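Workshop notebook, textiles bench
March 2025

Folding trials, short-sleeved tops

Picking up from the September notes, where we stopped at towels and pillowcases. Those were straightforward and I don't intend to go back to them. Tops are the bulk of what comes through for the Pevness order and they are what gets refolded most at the packing end, so the rest of this book is tops until further notice.

Material in hand: one box from Sarketti (cotton jersey, mixed sizes), one bag from Ojeda (mostly seconds, some with twisted side seams). Both lots washed before use, no softener. The Ojeda ones came out of the dryer with more static than I wanted and I hung them overnight. Worth doing again with the next bag.

Target fold is the Pevness shelf fold. Face down, sides to the middle, sleeves back on themselves, hem up to the collar in two turns. Finished piece must sit inside the card template with the collar showing and level. The template is in the top drawer with the steel rule. Please put it back there, it was under the kettle tray when I needed it.

Surface. We tried three. The grey felt holds the cloth too well and the hem drags when it is turned up. The bare table is better for turning but a light jersey slides when you pull one side. The Brasitz mat is somewhere in between, though it has a ridge down the middle where it was stored folded and the ridge prints through into a thin fabric. I have put it under the plan chest to flatten. Until it does, everything is on the bare white top, wiped down first. Crumbs show up as little bumps in the finished stack and you can feel them.

First set, 13 tops from the Sarketti box, starting flat. No trouble with the body. Sleeves were the weak point, as expected. If the sleeve goes back at the wrong angle it pokes out past the side fold and you only see it at the end, when the hem is already up. Two had to be opened out completely. I now think the sleeve should be dealt with before the side comes over, and pressed with something flat for a second or two. The order on the wall sheet has it the other way round. I have pencilled the change on the sheet and not rewritten it yet.

Second set, 12 tops, starting from a heap. Very different job. Most of the time goes on finding the collar. Once you have the collar you know where the shoulders are and the rest follows, but a plain top with a narrow neckband gives you very little to look for, and from the wrong side the hem and a sleeve end look much alike in a bunch. Seam thickness helps if you can feel it. Contrast neckbands would be a lot easier, but Pevness doesn't use them.

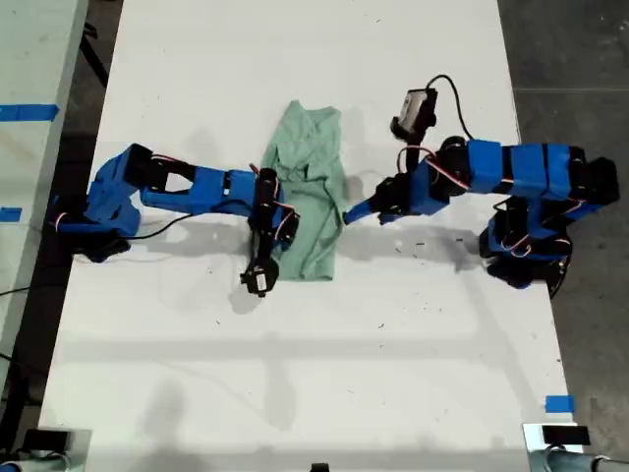 The pale colours are slower than the dark ones in this set, and I put that down to the light. With the overhead lamps on, the creases in a pale jersey go nearly flat to the eye and an edge lying on white is hard to pick out. A lamp low down at one side brought the folds up well when I tried it on the bench by the window. I would like to have one clamped on permanently. There is a spare arm lamp in the store with a missing bolt.

Other things noted:

Don't start from a tight bunch straight out of the bag. Give it one shake first. I am writing this down as the rule for all heap starts from now on, otherwise the sets can't be compared with each other.

Twisted seams (Ojeda). Fold to the shoulders and ignore the side seam. If you follow the seam the collar ends up crooked and fails the template.

Creases from the heap stay in the finished fold. The template check doesn't pick them up. Need to ask Pevness whether they mind, as their sheet only talks about size and collar.

The running total on the tally sheet is now 3,593 folds, towels and pillowcases included. I'd like tops on a sheet of their own before it gets any more muddled.

Next: repeat the heap set with the low lamp, same tops, same order. Then 13 of the Ojeda seconds from flat, sleeves first. Long sleeves can wait. Order more tally sheets, and find a bolt for that lamp.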